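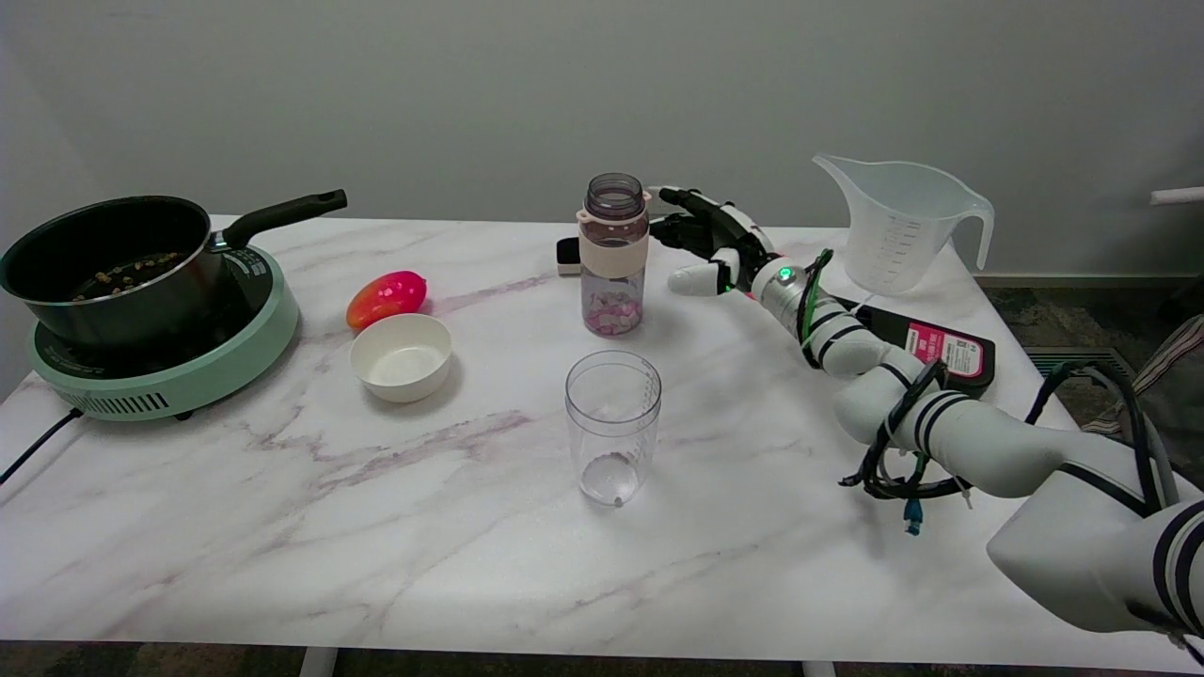 Startseite | Threads | Werkstatt | Über mich

So, Budgetrunde fürs neue Jahr, ich schreib mal mit, weil letztes Mal so viele gefragt haben 🧵

1/ Größter Posten ist wieder die Hand. Fünfstellig, und das Angebot von Hinilance gilt nur bis Februar. Mehrfingrig muss sie bleiben, mit einem Zweibackengreifer fang ich bei Töpfen und Flaschen gar nicht erst an!

2/ Was ich beim ersten Mal komplett vergessen hatte: Kabel. Verlängerungen, Schellen, Schutzschlauch. Diesmal stehen 266 Euro drin und ich wette, das reicht wieder nicht.

3/ Küchenkram ist dagegen geschenkt. Induktionsplatte, Topf mit langem Stiel, Messbecher, Schüsselchen, Spielzeugobst – 71 Euro, teils vom Flohmarkt. (Kauft zwei Messbecher. Fragt nicht.)

4/ Wartung: Vulteo will einen Vertrag über 17 Monate verkaufen, Weltberg rechnet pro Einsatz ab. Ich tendiere zu Weltberg, hab aber die Anfahrt noch nicht drin.

5/ Lieferzeit für Ersatzfinger: 8 Wochen. Acht!! Also einen Satz gleich mitbestellen, sonst steht der Arm im Frühjahr rum und der Tisch ist nur noch ein Tisch.

6/ Offen: mieten oder kaufen beim zweiten Arm. Luangrath vermietet, die Kaution tut aber weh. Hat das jemand durchgerechnet?

Kategorie: Robotik & Automatisierung | Tags: Anschaffung, Budget, Roboterhand

Kommentare

Charoen Sitthichai: Wir mieten. Schau in den Vertrag, wer bei Fingerschäden zahlt, bei uns waren das wir.

kabelsalat_nord: 266 für Kabel, süß 😅

tine.m: Ist die Schulung bei Hinilance mit drin oder kommt die extra?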